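Pomley Laundry Basket, Cream/Tan
Item 2456

We stock plenty of baskets that promise to change laundry day. Pomley's won't. It's a plastic basket with a perforated body and a handle molded into each short end, and it holds clothes. The band around the rim looks woven – don't expect it to pass for wicker up close. Pomley calls the color "sand dune." We call it beige.

No lid, no wheels, no liner. Returns accepted until June on unused baskets only.
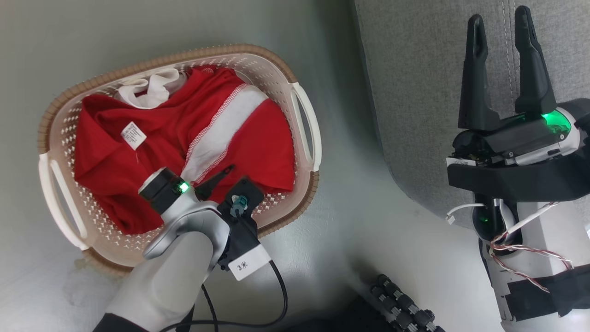
Pomley basket with a red and white garment inside.

Ships from Netau in 3 to 9 days.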